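How I Keep a Patterned Tablecloth Flat on a Work Table

Posted 3 Jun 2018

I love a patterned tablecloth on a work table, I really do, but for years mine slid all over the place and bunched up the second I leaned on it. After a lot of fiddling I've got a routine that works for me, so let me walk you through it!

Start by washing the cloth on cool. Mine is a Cormier, 180 cm long, and it comes out of the dryer with creases you could trip over, so I pull it out while it's still damp and iron it from the back (keeps the colors nicer, I think).

Next, wipe down the tabletop and let it dry all the way. I skipped this once and ended up with a gray smudge that took two washes to get out. Ugh.

Now for the grip. I buy the thin rubbery shelf liner from Domitz, the 46 cm roll, and cut strips for the long sides only. Lay them down an inch or so in from the edge, no glue, no tape.

Drop the cloth on top and smooth it from the middle out with the flat of your hand. Don't tug at the corners! Tugging is how you get that one diagonal wrinkle that never goes away.

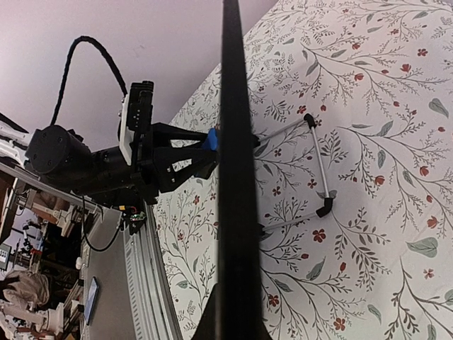

If you only want part of the table covered, fold the extra under instead of cutting it. I did 16 pins along my fold the first time and it was way too many, so now I just press it hard with the iron and it stays put.

Crumbs and thread bits get shaken off outside at the end of the day, and the liner strips get a rinse in the sink whenever they stop gripping.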